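Masking the Hand Out of the Wrist Camera, Part 2: Getting Your Own Fingers Out of the Fabric Detector

If you finished part 1, you have a wrist camera streaming into Stillness and a cloth segmenter that finds sheets, towels and shirts. You may also have noticed that it finds your robot. Mine spent a whole evening trying to grasp its own thumb, with better confidence scores than it has ever given a towel.

The fix is a self-mask: a per-image map of which pixels belong to the hand, so everything downstream can ignore them. Zosto ships with one. It is a fixed rectangle. Turn it off.

What you need

A calibrated wrist camera (part 1, the long and boring section)
A URDF for your hand with visual meshes, not just collision boxes
Joint states published at the camera rate or faster
Stillness with the render plugin built
A light-colored sheet, ideally one you don't plan to sleep on again

Step 1: Render the hand you think you have

The idea is simple. You know the joint angles, you know the meshes, and you know where the camera sits, so you can draw the hand as the camera ought to see it. Every pixel the renderer touches goes in the mask.

Put this in your config:

self_mask:
 source: render
 mesh_set: visual
 camera: wrist
 dilate_px: 4
 max_age_ms: 48

Start the node and turn on the overlay. You should get a colored silhouette sitting more or less on top of the hand. If the silhouette is upside down, your optical frame is wrong. If it is enormous, your meshes are in millimeters. If there is no silhouette at all, check that the plugin loaded, then check again, since it fails without a word.

Step 2: Match the timestamps

Wiggle one finger. If the mask trails behind like a bored teenager, you are pairing each image with whatever joint state came in last. Stillness keeps a short buffer and can interpolate between two joint states, but only if you set sync: interpolate. The default is sync: latest, chosen for reasons that are lost to history and to the commit message, which reads "fix".

max_age_ms throws away any image that has no joint state close enough to it. Dropping images feels wasteful. Grasping your thumb feels worse.

Step 3: Grow the edges, but not much

Calibration is never perfect, so the mask has to be a bit fatter than the hand. dilate_px: 4 works for my setup. I once went up to 61 in a fit of temper, which fused the fingers into a mitten and hid every scrap of cloth between them. Those gaps matter. The cloth you are about to pinch is usually in one of them.

Step 4: Handle the bits that don't match the mesh

Renderers believe in clean, gray plastic. Real hands have lights and shiny joints. A glowing pixel right at a fingertip is where a small calibration error hurts most, and polished metal picks up the color of the room, so a ring near the wrist can read as floor, wall or shirt.

Add a second pass:

refine:
 enabled: true
 band_px: 2
 treat_as_hand: [emissive, specular]

This looks only at a thin band around the rendered outline and pulls in anything too bright or too mirror-like to be cloth. Keep the band thin. A white sheet under a strong lamp can look rather specular too, and the refiner is easily impressed.

Step 5: Test over something awful

Plain floor is a flattering test. Lay out a creased sheet, hold the hand above it with the fingers spread, and log the raw image with the mask. A gray hand over a white sheet full of gray shadows is about as mean as it gets. Long folds are the worst, as they run straight and parallel, much like fingers.

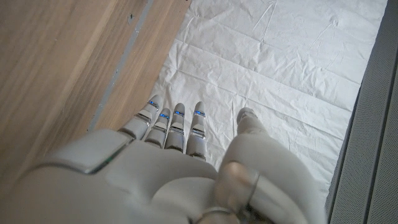

Wrist camera view over a creased sheet. Check the blue fingertip lights and the gap beside the thumb first.

Work through the overlay slowly. The sheet in that gap must stay unmasked. The blue lights must be inside the mask, and so must the metal ring at the wrist. If one finger is off and the others are fine, suspect that joint's zero offset. If everything is shifted the same way, go back to the camera calibration and bring a snack.

Once it holds still, run Runstead's replay tool over the log and compare masks between commits:

runstead replay --topic self_mask --diff

Part 3 covers picking a grasp point on the cloth that is left. The Võ planner needs a depth map with the same mask applied, so leave the overlay topic running.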